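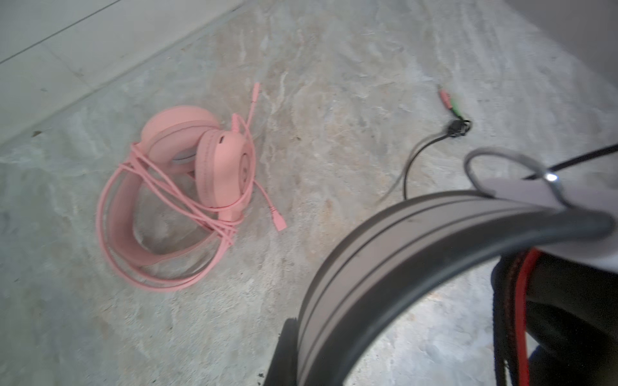
A headset and a splitter cable on the marble-patterned floor, a second headset held close.

Gilmartin opened its Punach parts plant to visitors for one afternoon in March, and I went along with a group from the Kodum owners' club. The plant makes door seals and window channels for three car makers. It employs 167 people on two shifts.

The tour started at 1 p.m. in the front office, part of a brick wagon works built in 1872. Genalyn Umali, the production manager, took us through the mixing room first. Rubber compound comes in on pallets and is fed to the extrusion lines in long strips. Each line is 300 feet from end to end, most of it oven and cooling trough.

Cutting and corner molding are done in the next building. A worker there showed us how the corners are joined in a heated press, then trimmed by hand. One seal in every 100 is pulled and checked on a steel door fixture.

Umali said the company plans to move its trunk seal work here from Dilevier by the end of the year. She would not say how many jobs would come with it. The Dilevier building is leased, and the lease will not be renewed.

Parking is on the north side, by the loading docks. Closed shoes are required, and the walk has two flights of stairs. The next open afternoon is planned for the fall.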